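A visit to the open day in Endham

I had wanted to see the workshops in Endham for a long time, and in January they opened the doors to visitors. I came by bus from the station, which takes 8 minutes, and I was at the entrance before ten. At the desk they gave me a paper map and a sticker for my coat. The ground floor belonged to Fluson, who make lamps and small furniture, and I stayed there too long, so I had to hurry up the stairs to the rooms I had come for.

The room I liked most was on the second floor. It has a brown tiled floor and a long table covered with smooth tan paper, like the paper we used at home to protect the kitchen table before painting.

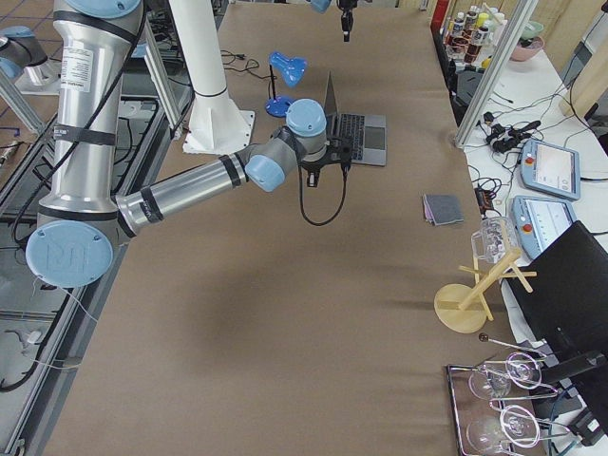

Places and Visits

On the long table there was a blue desk lamp with a cone-shaped shade, turned to the side, and an open silver laptop next to it. It looked almost like a desk in a student's room. I have a weakness for desk lamps. Mine at home is from my grandmother and it does not hold its head up anymore, so I looked at this blue one with some envy. I liked also the white pillar, tall and round on its square foot, with a thin black ring in the middle.

Along the side stands a second table, a white one, and I must say I felt more at home with that one. My own work table is the same. You begin with a keyboard and a mouse, then a tablet comes, then the cables, and after some weeks there is no free place to put down a cup. 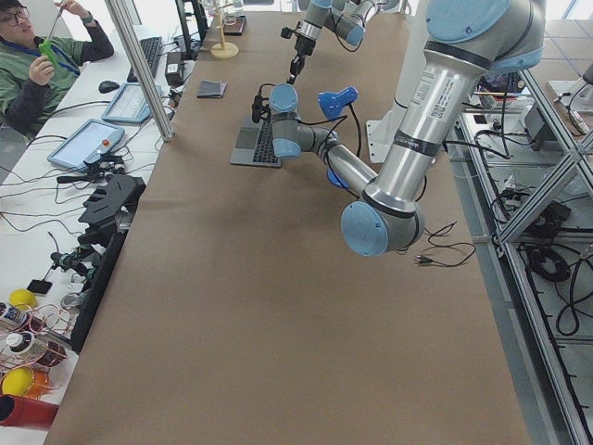 I am always curious what people keep near their hands when they work. On this table I noticed two yellow balls, a white bottle lying on its side, an orange cup and a red one. Beside them were black mechanical parts with small knobs, and thin red and white wires between the small things. In my town such a table would be cleaned before guests come. I was glad to see it as it was.

After this I went down for coffee, which cost 2 dollars and was better than I expected. The Sarmiento bakery had a stand near the stairs with cheese rolls. I bought 5 to take home and ate one on the bench outside.
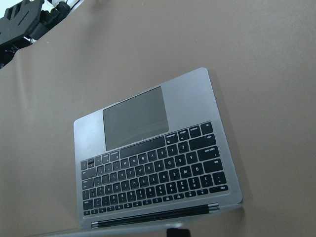
Reading time: 2 minutes

Before leaving I went up one more time, to look at the laptop again. I am thinking to buy a new one, and I wanted to see the size of the trackpad. It is large and dark gray, a little darker than the metal, and the keys are black with white letters. The gray looks nice on the brown paper. Mine is plastic and has lost the letter E.

The Jerkex rooms were closed when I came to them, so I cannot write about these. The open day ends at 5 in the afternoon and the last bus to the station goes 7 minutes later, so please do not stay too long at the bakery stand.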